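Notebook, whiteboard and pens

Spent the whole day on the board in the glass-walled room. Els Kuipers asked last week for a recommendation on whether to keep it or replace it, and I had put it off twice. The quote for a new enamel one from Mokoena came to 2,600 with fitting, so the answer needs to be a bit firmer than "seems all right".

Condition first. The surface is glossy and still a decent white, with a slight bluish-grey cast in the photographs. I ran a fingertip over the middle third and found no pitting. There is an old patch of ghosting near the pen tray, faint, presumably from someone using the wrong ink. Cleaned it with the spray, waited 11 minutes, cleaned it again. Slightly better. The ghosting is not bad enough to justify a new board by itself.

The light is more of a nuisance than the surface. It falls unevenly, and anything standing between the board and the lamps puts a soft shadow on it, towards the bottom left. A matt surface would deal with the reflections but is harder to wipe. Reece Bainbridge prefers matt. Reece does not do the wiping.

For the line test I wanted plain black at ordinary writing size, no shading and no lettering. A triangle is enough. It has two slopes and a flat, so the ink gets looked at in more than one direction.

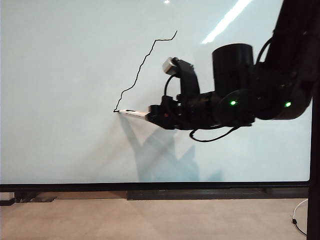

Black marker on the board, a thin line climbing to the right.

Noted at this stage: line thin, black all along, one small dark blot at the pen tip. The path wavers a good deal, with a nearly level bit near the top before it goes up again. For judging the ink this does not matter. If anything the small zigzags are useful, as a tired pen tends to skip on a change of direction, and I could find no breaks in the colour.

Changed the cloth after lunch. The old one was leaving fibres along the edge of the board.

Then the pens themselves. We had a box of 25 from Poltonero in February, and the stock sheet says they are all the same type, but the drawer says otherwise. There are three makes in there now, and at least one permanent marker, which I have taken out and put in the post room. Gifty Ofori thinks the ghosting dates from that one. Plausible.

The one on test has a white barrel with dark lettering along it, some of it bold, and a black band with white stripes below the cap end. There is a small orange-red label on the side in characters I can't read, so I will have to get the ink type from the supplier. I have written "white, striped band" on the sheet in the meantime.
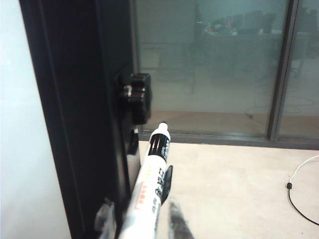

Door and glass

While in there I looked at the door, which was on the list anyway. Black panel, black knob, two bright screw heads on the face of it, and the smaller latch piece directly underneath. Screws tight. I gave each a quarter turn to be sure and got nothing. The latch catches on the second push, and a touch of dry lubricant should do it. Thijs Nijs has the can.

The glass partition wants cleaning from the corridor side. It has a greenish-grey tint and reflects the desks and everything on them, which makes smears hard to find. Best done late in the day with the desk lamps off. Told Shiela Rivera, who is drawing up the cleaning rota with Hundomine and wanted it in writing. Sent it at ten past four.

Last job was the outline. Base long and slightly wavy, sagging a little in the middle. Small squiggle at the peak. The upper right stroke stops part of the way down and a separate short one picks up below and to the right of it, with a gap between. The bright patch of reflected light sits right across that upper stroke, but the ink is still legible through it, so the glare is tolerable for black. I would not like to say the same for green or orange. 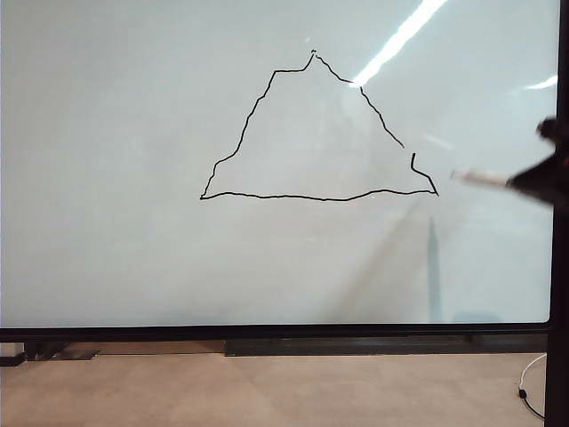 Benden, Sun 14 November

Typed up the above at home. Recommendation to Els: keep the board, move the nearer lamp by a hand's width, and standardise on one make of pen. Cost of the pens is trivial. The lamp needs an electrician, but only for an hour.

Things still open. Ink type of the striped pen. Wipe test after a long dwell, which I have not done: I want a line left up for more than 200 hours before anybody takes a cloth to it, and that means a notice, as the last one was wiped off before I could measure anything. Thijs to be asked about the lubricant. Also the pen tray, which I forgot to look at, and which has a loose end bracket according to Gifty.

Rain all afternoon. Soup, then the accounts.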